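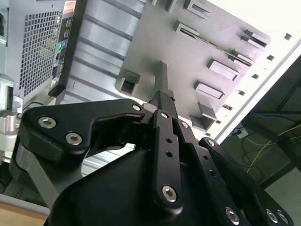 Residents who watch television through a desktop computer are asked to observe the following household tips. They apply to the shared viewing rooms at Candance and to private apartments alike.

## Placement

Keep the computer off carpet and out of closed cabinets. A shelf near the television is suitable, provided air can move behind the case. Streaming a long match or a film keeps a computer working for hours, and a blocked vent will make the fans loud enough to disturb the sound.

Do not run cables under rugs. Use a flat cord cover along the baseboard - the Stinder office keeps a supply at the front desk. 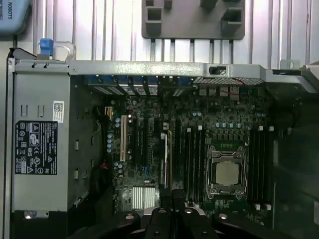 Shut the computer down and unplug it before any cleaning. Wipe the outside with a dry cloth, and use short bursts of compressed air on the vents. Household sprays should never be applied to the case or to the television screen.

## Picture and sound

Where the picture pauses often, connect the computer to the router by cable and close other programs. Leave at least 70 gigabytes free on the drive if programs are to be recorded. Set the volume in the player to full and adjust it at the television.
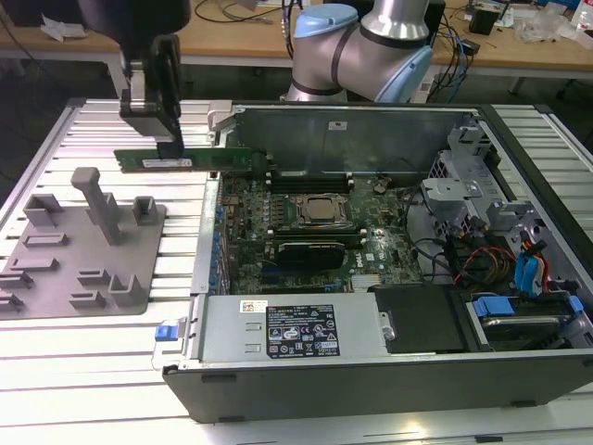 **May a recording be left running overnight?**

It may, provided the vents are clear and the screen is switched off. Please set an end time so that the drive does not fill.

Remote controls for the viewing rooms are to be returned to the front desk by closing time. Spare batteries are kept there as well.

Page revised 06/08/2026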